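Subject: Re: [demo-table] colored water tubes, what do we still need?

Auður, quick answers, typing this between two things so sorry for the mess.

Table is usable. White top, back against the panel wall. Beaker goes on the black cross, please don't move it to the side "to make room", the kids need to see it from both ends of the bench. Racks near the back. This is how it looks: 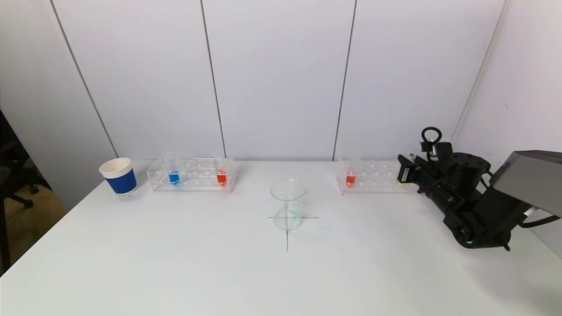
Beaker on the cross, racks behind. Paper cup at back left.

On Thu, Auður Norðdahl wrote:
> Do we have enough tubes for the color mixing, or should I put
> them on the Stougaard order? They want orders of 500 or nothing.
> Also which racks are we using, the clear ones or the old
> Horkesell ones? And can somebody tell me if the blue is
> food dye or the Fimomis stuff, I have to write it on the sheet.

Tubes: no order of 500 please!! Ívar went through the cupboard and got to 397, plenty for December even if we drop a few. Where would we even put more.

Racks: clear ones. You can see the color from the side, which is the whole point. The Horkesell racks are fine for storage but the kids end up lifting every tube out to look at it and then we have blue sleeves. 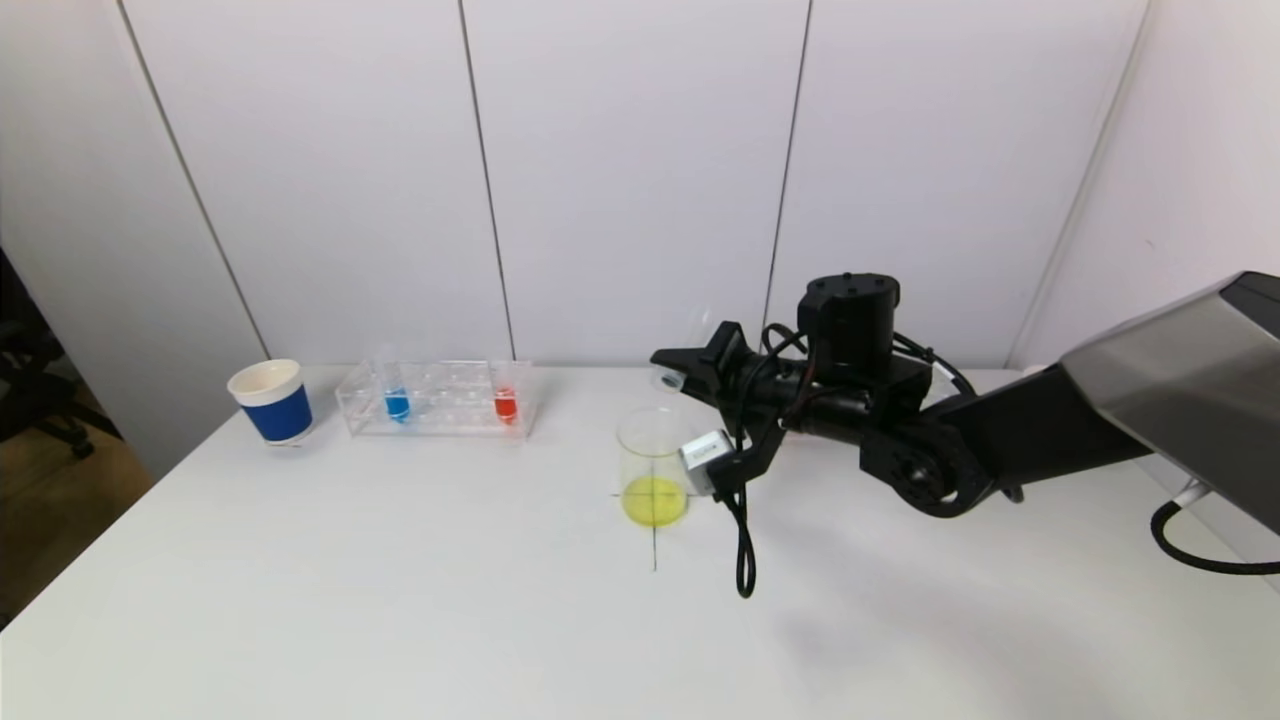
Dye: food dye, both colors. The Fimomis bottle is still sealed, leave it on the shelf. Red comes out more orange than I wanted, so write "red-orange" on the sheet or some parent will ask. Blue is good, two drops per tube, not more, it goes nearly black otherwise.

Keep the blue and the red well apart in the rack, with open holes between. Makes it easier to grab one without knocking the other. An empty tube next to the colored one for pouring into. Rinse the beaker between groups, last time it kept a tint and the third group got a sort of swamp.

Still missing:
- paper towels (lots)
- more paper cups, same small size, for rinse water
- labels for the sheet, Sisance ones peel off OK
- somebody to do the 9 am set up Thursday, I cant before 10

Budget was 3,000 and we are at 3,060 with the droppers, so nothing fancy from here on. Ívar has the recipts.

More tonight if I get to it.

Ívar Lykkegaard is cc'd for the tubes question, ask him direct.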